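Two Doors and a Shelf: Living With the Hokilby Office Cabinet

Posted 15/03/2018

I have reviewed chairs that promised to fix my spine and a lamp that wanted my email address. The Hokilby low cabinet from Mondley promises to hold things behind doors. After years of reviewing office furniture I can't tell you how restful that is.

It cost me 377 dollars delivered, and it came in two boxes, one of which had clearly been introduced to a forklift. Assembly took an evening. The instructions are all drawings, and page 11 shows the same hinge from two angles that can't both be right. I went with the one that looked less smug.

Before you fill it, put it on the floor where it's going to live. Ours stands on gray striped office carpet, and carpet is where cheap cabinets go to lean. The Hokilby sat level on the first try. I checked again in June, hoping for something to complain about, and it was still level.
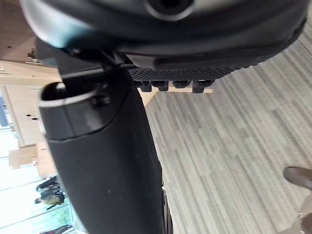 The carpet, gray and striped, with a bit of tan wood showing behind.

Mondley calls the color Doãn Oak. It's a laminate, and it has the warm, slightly orange cheer of every laminate that has ever been named after oak. Against a gray floor it looks better than it did on the website, where they had parked it next to a cactus. Fingerprints don't show. Coffee does, so wipe it fast.
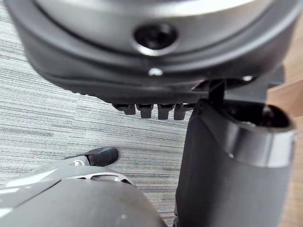
Light floor, dark hardware.

Now the doors. They swing wide, wide enough that you can get at the back of the shelf without lying down, but you will want clear floor in front. In a narrow hallway you'd be opening one, stepping around it, and then opening the other like a person in a bad farce. The hinges came a little stiff and have loosened up nicely. The handles are slim and dark and have yet to catch a sleeve.

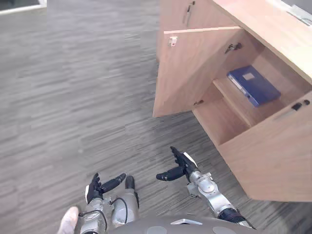 Both doors open, one blue binder on the shelf.

Capacity is where I get picky. You get a single interior shelf, and the holes for it are drilled at exactly one height. A second shelf is sold separately under the name Zutine, at a price that suggests it was carved by monks. I didn't buy it. The space underneath is fine for a stack of printer paper or the box of cables that every office is legally required to own.
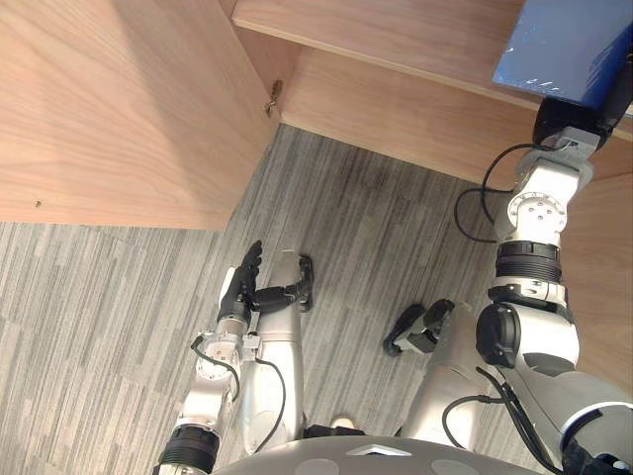 Filing is what I bought it for, and on that score I'm content. Flat storage suits it best. Anything blue is a mercy in there, easy to pick out against all that pale wood. I've started buying blue on purpose. My beige folders vanish into the Doãn Oak as if they'd been born there.

Would I buy it again? Yes, with some grumbling about the shelf. It's sturdy, it closes, and it has never asked me to download an app. Four stars, and the fifth is being held until Mondley drills another row of holes.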